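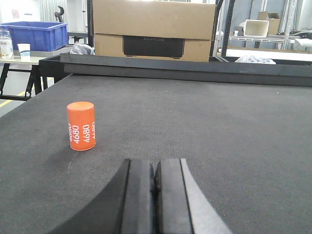

Marras Robotics Lab – Bench Automation Team

Clearing fault 121: gripper closes beside the cylinder

Fault 121 means the fingers reached their fully closed position and found nothing between them. On the pick bench it usually shows up with the orange 4680 cylinder still standing on the mat, to the left of the fingers in the wrist view. The arm stops and holds position until someone clears the fault.

Do not clear it from the pendant and run again. Ilaria Ruggiero did that during the November trials and the next approach put a fingertip down on top of the cylinder. The finger pad had to be replaced and the wrist had to be checked for damage. Use the steps below.

Before you touch anything

1. Press the stop button and wait for the drive light to go out. The pendant's pause button does not remove power from the arm.

2. Tell anyone else working at the bench that you are going to reach in.

3. Save the wrist view and the side view from the fault screen. The log keeps only the last five faults, and you will want both views later.

4. Look at the floor on your side of the bench. Extension cable tends to creep out from underneath. Move it back out of the walkway before you start going back and forth to the pendant.

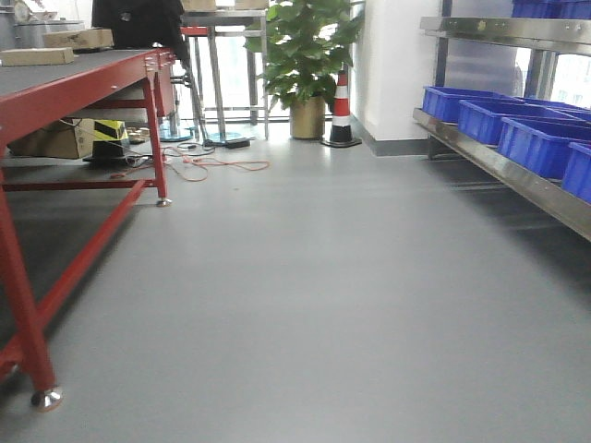

Red pick bench at left, with orange cable on the floor near the far end.

Check the bench first

Most of our 121 faults have been position faults. The arm went where it was told, but the bench was no longer in the same place. The bench is fairly light and a push with a hip is enough to move it.

5. Check each leveling foot against its floor mark. If one is off, move the bench back with a second person. Do not drag it from one corner.

6. Press down on each corner of the work surface. If it rocks, turn the chrome foot until it stops, then tighten the locknut.

7. Measure from the far rail to the nearest edge of the pick zone. Grímur Skov's drawing for the bench gives the distance. Anything within 2 mm is fine. The worst we have measured was 16 mm, after the floor was cleaned.

8. If you moved the bench at all, run the base calibration again from the Tovus menu. Skipping this brings the fault straight back.

Check the side camera

9. Take everything off the pick zone, including the cylinder, and capture a new reference view.
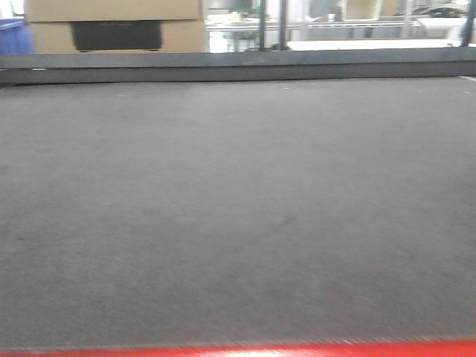 3 min read

The reference should show bare gray mat, with the red edge of the bench along the bottom and the dark rail along the far side. Strong daylight behind the rail is acceptable as long as the rail itself is clear. If it is not, lower the blinds and capture again.

10. Compare the new reference with the stored one. If the rail sits at a different height or angle, the camera or the bench has moved. Tighten the camera clamp and repeat step 9.

Restart

11. Put the cylinder back on its mark, upright. Stand clear and restore power.

12. Set speed to the lowest setting and run two picks with a hand on the stop button. Watch the gap on both sides of the cylinder as the fingers come down – it should look even.

13. If both picks hold, go back to normal speed and write the fault up in the bench log with the distance from step 7.

If fault 121 comes back after calibration, leave the arm powered off and tag it. Call Nélida Ledesma or Rachid Badawi. A worn finger pad or a loose wrist bolt gives the same code, and neither should be adjusted at the bench.

Last revised 2022-08-09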